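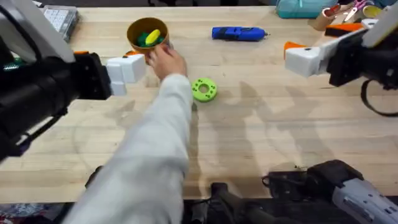

A Cup Is Enough: Against the Divided Tray on the Work Table

Posted in Bench and Storage. Filed under: opinion, tables, containers.

The standard advice for clearing a work table is to buy a divided organizer. The organizer has compartments, the compartments have labels, and every loose part goes into the compartment that matches it. I followed this advice for several years and have stopped. My position now is that the first container on any work table should be a single small cup, undivided and unlabeled, and that most tables need a second container much later than their owners think.

The argument concerns tables that carry mixed small objects: plastic parts, hand tools, caps, knobs, samples, things waiting to be put back on other things. It does not concern a watchmaker's bench or a pharmacy counter, where mixing is an error in itself.

What clearing consists of

Clearing a table is two operations that people run together. The first is getting objects off the surface. The second is deciding where each object belongs. The first takes one or two seconds per object. The second takes anywhere from no time to several minutes, and it is the reason the table was left in that condition to begin with.

A divided tray forces both operations to happen at once. Each object has to be classified before it can be released from the hand. With a known object this is trivial. With an unknown one, the hand stops over the tray, the person looks for the closest category, finds two that are equally wrong, and sets the object back on the table. I have watched myself do it with the same rubber foot on three evenings in a row.

A cup accepts the object without a decision. The surface is recovered at the speed of the hand. Classification still has to be done, but it is done later, sitting down, with all the difficult objects in one place where they can be compared with each other. Two unidentified parts often turn out to belong together, and a tray would have put them at opposite ends.

The cup as a gauge

A small cup also measures. Its capacity is visible from any seat, and it has a clear full condition: when things show above the rim, it is time to stop adding and empty it. The brown one with the orange-tan rim, holding a yellow oval and something green that both stand higher than its edge, has reached that point by my rule. The lime-green disk with the hole through it should wait for the next pass.

A deep bin gives no such signal. It takes in objects for months. The owner forms the impression of a tidy table while the backlog grows next to it at a lower elevation. I kept a bin like this under the left end of my own table, and when I finally emptied it I found a set of drawer pulls I had already replaced at full price.

The rule I use is that the cup is emptied whenever an object projects above the rim by more than its own half height. Objections to the precision of this are fair. A rule that says "when it looks full" would produce nearly the same result, but I do not follow rules of that kind and I doubt that most people do.

Specifications

Since the container is the whole system, it deserves a few minutes of thought. The following are my requirements, in order of weight.

Mouth. Wide enough for three fingers. If a part has to be poured out to be retrieved, every retrieval becomes a spill. Narrow pencil cups fail here.

Depth. Slightly less than the length of the fingers. Anything at the bottom should be reachable without tilting.

Mass. Low. The cup has to be carried to the parts in one hand while the other hand picks up. A heavy bowl stays where it was put, and then the parts have to be carried to the bowl one at a time across the full length of the table. Over a long table this difference dominates all the others.

Rim. A contrasting color helps more than I expected. The edge of the opening is what the eye aims for, and a dark cup with a lighter rim is easier to hit than one of a single tone.

Color of the body. Darker than the table. On pale wood, a white cup disappears in strong light, and so do the white parts lying around it.

Lid. None. A lid converts a cup into storage.

I have used a Stondo desk beaker, a Wimer paint cup, and a coffee cup with no handle left. The Stondo is the tallest and I have retired it for that reason. The Wimer is correct in every dimension and smells faintly of solvent in warm weather. The coffee cup is what I use.

The table matters more than the container

Discussion of organizers tends to ignore the surface, which does most of the work. A long wooden top with a pale butcher-block grain is close to ideal. The staves give the eye a set of parallel lines, and any object lying across them is noticed. A bright green or blue object on such a surface can be found from the far side of the room. A small brown screw cannot, and anyone working with a lot of brown or brass hardware on pale wood should put down a gray mat.

Length is useful up to the reach of the arm and is a liability past it. The far strip of a deep table is where hand tools go to stay. A blue-handled tool lying toward the back has almost certainly been put down by someone who intended to use it again in a minute, and it is generally the last thing to be collected because collecting it means leaning. I have no container to recommend for this. Tools are a separate problem from parts, and the error I see most often is an attempt to solve both with one product.

Tools should not go into the cup. They are longer than it is deep, they shift its center of gravity, and the first one to go in ends the gauge function described earlier, as it projects above the rim from the start. Tools go back to the wall, or to a strip at the end of the table, before the cup is picked up at all. The sequence is tools, then parts, then dust.

The counterargument

The best case against my position comes from Zdeňka Procházka, whose tables are cleaner than mine. She uses a Rácz tray with 20 compartments and has done so without interruption for 8 years. Her argument is that postponed classification is classification that will be done badly, by a tired person, from memory. At the moment an object is picked up, its context is still on the table around it: the thing it came off, the tool that removed it, the sheet of paper with the sketch. Move it to a cup and the context is lost.

I accept this for disassembly. When a device is being taken apart and will be put back together, order carries information, and a divided tray preserves it. I use one myself for that purpose, the Rilletti with the sliding dividers, and I have no complaint about it other than the catches.

I do not accept it for clearing. By the time a table needs to be cleared, the context has usually gone. The paper has been moved, the parts from two jobs are mingled, and the tray is being asked to restore an order that no longer exists. Procházka's method works because she classifies continuously, during the work, and her tables never reach the state I am describing. That is a difference in the person. Buying the tray does not transfer it.

She has also pointed out that my cup is emptied less often than my rule requires. This is correct.

Cost

A divided organizer of reasonable quality costs more than the contents of most of its compartments. It also occupies table area permanently. Mine, before I moved it to a shelf, covered an area equal to a large cutting board, and the parts in it, pushed together, would have covered a saucer. The catalog number, 2064, was molded into the base in large figures, and for most of the year I could read it through the bottom of the empty compartments.

A cup occupies the footprint of a cup. It can be taken from the kitchen, provided it does not return there.

Procedure

For completeness, the method as I run it at the end of a working day:

1. Return hand tools to their place, starting with the one farthest away.
2. Take the cup in the weaker hand.
3. Move along the table once, from one end to the other, picking up with the stronger hand. Do not double back for a missed part.
4. Stop when something stands above the rim, even if parts remain.
5. Empty the cup onto a cloth, sort what can be sorted at sight, and put the rest back in.

Step 3 attracts the most disagreement. The reason for a single pass is that doubling back leads to inspecting, and inspecting leads to sitting down with a part in hand and resuming the work. If the table is long and crowded, do a second complete pass after step 5.

What remains in the cup after step 5 is the useful output. In my case it is usually two or three objects, and they are the same ones from week to week. When an object has survived 5 emptyings, I throw it away. I have regretted this once, over a spacer, and a replacement was in the hardware store's loose drawer.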